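Automation in Everyday Settings
Session 4 handout: notes from the demonstration visit to Venau

These notes cover the visit to the Venau test kitchen on Tue 28 August and are meant to be read alongside the slides. If you missed the visit, read all of it. If you were there, the part on planning and the reading task at the end are the bits you need for the seminar.

Background to the visit

Venau is a small company in Tovelham that works on two-armed robots for household jobs. Kerstin Rieger runs the testing side and led the demonstration. Jadwiga Dudek, who writes the motion software, answered most of the technical questions. The job on show was moving crockery between a sink and a dishwasher. Kerstin said they picked it because it joins several problems that are usually studied one at a time: picking up from a cluttered place, passing things over an edge, and putting them down in a slot that is only slightly wider than the thing itself.

The kitchen is laid out with the sink in the counter and the dishwasher next to it, under the same worktop. The robot works facing the counter. It has a camera at the head and small cameras near the hands. The head camera gives the general layout. It is less useful once a hand gets close to an object, when the hand itself hides the part you most want to see, and the hand cameras take over much of the work. 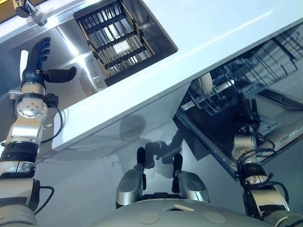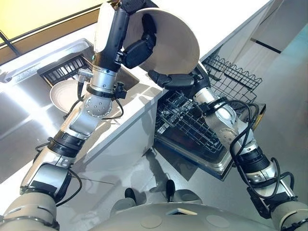
The large white bowl, held between both hands over the open dishwasher. 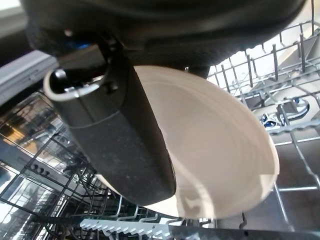
Wrist camera: a plate close to the dishwasher racks. 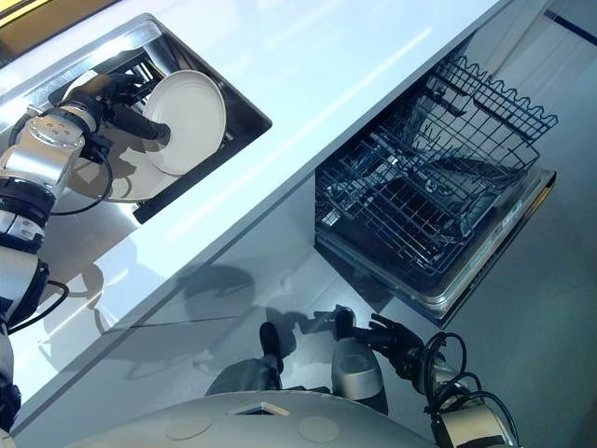 What makes the task hard

Shiny surfaces. Steel and gloss white panels reflect the lights, and the reflections shift whenever the camera moves. Jadwiga said a good share of their early faults came from the software treating a bright streak as an edge. They now compare several views before trusting an edge. Shadows give a milder form of the same trouble, as the robot throws its own shadow on whatever is in front of it.

Wire racks. A rack is mostly gaps. Depth sensing often reads straight through it to whatever lies behind, so the measured surface has holes in it or sits at the wrong distance. Venau keeps a stored model of each rack and fits it to what the camera picks up. This works well as long as the rack is one they have on file. A new rack has to be measured first.

Thin objects. A plate seen from the side gives very little to aim at. The grip also matters for the next step: a plate held in the wrong place can't be lowered into the tines without the fingers hitting them. The grip therefore has to be chosen with the put-down in mind.

Two hands. A bowl that is too wide or heavy for one hand needs both, and the arms then have to move together. If one arm runs slightly ahead, the bowl twists or slips. Jadwiga called this a closed chain, a term we will use again in Session 6. In plain words, each hand limits where the other can go for as long as both are holding the same object.

How the planning is organised

The planner is called Jamau. It has 3 layers:

Task layer: decides which item to move next and where it should end up.
Grasp layer: chooses one hand or two, and where the fingers go.
Motion layer: works out the path of the arms and keeps them clear of the counter, the door and each other.

If a lower layer fails, it passes the problem back up. So if no clear path exists for a certain grip, the grasp layer is asked for another one. If there is no usable grip left, the task layer picks a different item and comes back to the first one later. Kerstin said that most long pauses are caused by this passing back and forth, and that visitors tend to take them for a crash.

The test log

Venau keeps a log of every attempt made with the current software. On the day of our visit it held 3,516 entries, of which 403 were marked as needing a person to step in. Before you turn that into a success rate, note two things Kerstin told us. The entries are single moves and not full loads, and a full load may take up to nine retries before anyone steps in. A low rate per move can still mean that few loads are finished without help. We will work through this in the seminar.

Questions raised on the day

Why not use a simpler gripper? Jadwiga's answer was that a plain two-jaw gripper would do for plates, but they want the same hands to manage cutlery and pans later on.

Does the robot know if an item is clean? At present it doesn't. It is told which way the job runs, into the machine or out of it.

Could it be faster? Yes, but speed is capped while people are in the room.

For the seminar

Read chapter 3 of Wróbel on grasp planning. Then write one page on a household job of your own choice. Split it into the same layers as the planner, and say at which layer you would expect most failures. Bring a printed copy. Seminar groups for September are on the course page, and anyone who wants to change group should write to the office before the first meeting.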